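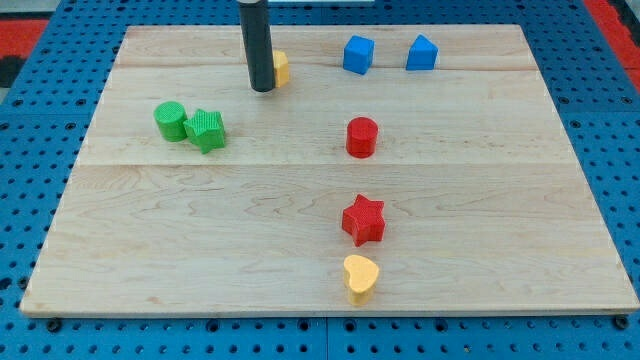

## Why does wood have lines in it?

Look at a table. Or a door, or a ruler. If it's real wood it probably has lines running along it. Some straight, some wavy, some going round in a swirl like water down the drain.

Those lines are called **grain**. And they were made by a tree, year after year, while it was busy growing.

### Trees grow in two directions

Up, at the tips of the branches. You knew that one.

But also OUT. Just under the bark is a super thin layer that makes new wood. Every year it wraps the whole tree in a fresh coat, trunk, branches, everything. Like putting on a new sweater and never taking off the old ones.

In spring the tree is in a rush. Lots of rain, lots of light, so it makes wood with big roomy tubes in it. This part is usually pale. Later in summer it slows down. Smaller tubes, thicker walls, darker wood. Then winter, and in cold places it stops.

Pale part + dark part = one year. One ring.

(In hot places where it's warm all year, some trees don't make clear rings at all. No winter, no stop.)

### So how old?

Cut a tree across and count the dark rings. The old pine that blew down on the hill above Sturosmont had 114. There's a slice of it in the town library and you're allowed to touch it. The oak in Zumitz was a lot older, 368 rings, and the ones near the outside were so skinny that you needed a magnifying glass.

Fat ring: probably a good year. Plenty of rain.
Skinny ring: maybe a dry year, or bugs ate the leaves, or a bigger tree was hogging the sun.

You don't have to chop a tree down to find out. Scientists use a hollow drill, thinner then a pencil, and pull out a little stick of wood with all the rings on it like stripes. The tree seals up the hole on its own, slowly.

### But a board doesn't have circles!

Right. Because of how it's cut.

Think of a rolled-up jelly cake. Slice across it and you get a spiral. Slice it the long way and you get stripes. Same cake.

A tree trunk is the same. Boards are mostly cut the long way, so the rings turn into lines. Cut close to the middle of the trunk, nice straight lines. Cut nearer the outside, you get pointy arches, kind of like flames.

### Swirls, streaks and knots

A **knot** is where a branch used to be. The trunk kept getting fatter and swallowed the bottom of the branch. The grain has to bend around it, like a stream around a rock.

Swirls can happen when a tree leans, or gets bumped, or just grows a bit twisty. Dark streaks are sometimes minerals that came up from the soil with the water.

Maple is pale and smooth, its rings are faint. Oak is easy, you can see the lines from across the room. Pine has bold stripes and often lots of knots.

### Try it

You need paper, a crayon with the wrapper off, and some rough old wood. A fence is great. Ask first.

1. Hold the paper flat on the wood.
2. Rub with the side of the crayon, not too hard.
3. Watch the lines come up.
4. Write down where you found it, or you'll forget.

Do a few and compair them. Smooth shiny tables don't work very well, the varnish fills everything in.

### Words to know

**Grain** – the lines and direction of the wood
**Bark** – the tree's outside coat
**Knot** – where a branch joined on
**Sapwood** – the younger wood near the outside, carries water
**Heartwood** – the older wood in the middle, often darker

Next time: why leaves change color.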